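Getting to the spring meeting

April 15, 2023

I signed up for the spring meeting in January and then did nothing more about it until last week, so these are mostly notes for myself for next year.

Registration was done online. You fill in one form per person, which I missed the first time, so I had to go back and do a second one for Man-lok Tsang, who was coming with me. The fee was 147 each and covered lunch and the evening meal. The early rate had closed by then. The confirmation email went to my junk folder, and I only found it when I went looking for the receipt.

We took the train to Hutley and walked from the station. It took 30 minutes with bags. There is a bus but it had just gone. The badge desk was on the ground floor and the queue was short, although they had Man-lok down under his first name and it took a while to find him.

Lunch was sandwiches and soup. If you have asked for a special meal, you need to give your name at the far table and not at the main one. I had ticked vegetarian on the form and stood in the wrong line. 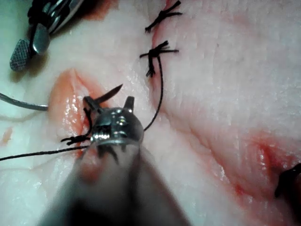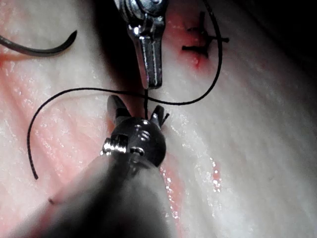 The afternoon was split into 4 sessions and you had to pick two. The form asked for your choices in advance, but on the day people went where they liked and the smaller room filled up early. Siu-ming Tseng chaired the one I went to first and kept it to time. The second ran over, and we lost most of the tea break.

The business part was at five. The minutes were passed, and the subscription stays the same for another year. There was a long talk about moving the meeting to the autumn, with no vote taken. I would prefer spring, as the trains are better and the hotel is cheaper.

We stayed one night and went home after breakfast. The hotel wanted paying on arrival, so keep a card handy. Claims for travel have to go in within a month with the tickets attached. Mine are still in my coat pocket and I need to post them.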